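Workshop tips: when the arm drops the dustpan

Posted 2/17/20

Quick one, bench needs clearing before lunch. We had a bad grip fault on the sweep-up job at the Cokstead shop last week and three people asked me what to check. So, notes.

What happened. Arm goes for the dustpan, closes, lifts, pan swings round and whacks the bin. No alarm. Program thinks it still has the pan and carries on to the brush with nothing in the fingers. Second try it pinched the lip and flexed it so hard I hit stop.

Stop first, think later. Hand on the stop button before you reach over the bench, every time. I've got a scar from July that says so.

Things to check, in the order I'd do them:

Fingers. Wipe them. Ours had sawdust packed in the pads, smooth as a plate. Rubbing alcohol, rag, let it dry.

Grip force. Somebody had it turned up to 38 for a wrench job and never put it back. Thin plastic hates that. We run 2 clicks over the lightest setting that holds, and write it on tape on the bench.

Cables. Anything looped over the wrist needs slack at full reach. Run the whole move slow, by hand if yours lets you, and watch the loop. Ours snagged on the bin rim and tugged the wrist just enough to miss. Velcro ties, not zip ties, you will be redoing them.

Mat. Brown paper is great for catching crumbs and glue but it creeps. Tape all four corners. If the mat slides, so does everyting you placed on it.

Spacing. Keep brush and pan well apart. We used to lay them side by side and the fingers would clip the brush handle on the way down.
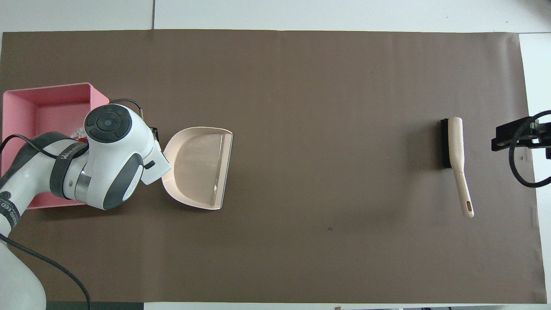
Sweep-up layout. Bin left, dustpan by the gripper, brush way over to the right.

Hold check. Add one. After the lift, pause and have the program look at finger width. Closed all the way = nothing there = stop. The Nernano controller has this, it's just off when you get it. Took me 300 cycles to find that menu. The old Fukurov box dosen't have it, so on that one we put in a pause and a person looks.

Bin. Don't let it be a target. Low sides if you can, weight in the bottom if it's a light one.

After any fault, go back to home at slow speed and run it five times empty before you put the tools back down. Log it too, even the dumb ones. Ours is a clipboard. Last line on it is cycle 242, pan dropped, pads dirty.

Still open: the Shiferaw replacement pads. Ordered, not here yet. Will add a line when I've tried them.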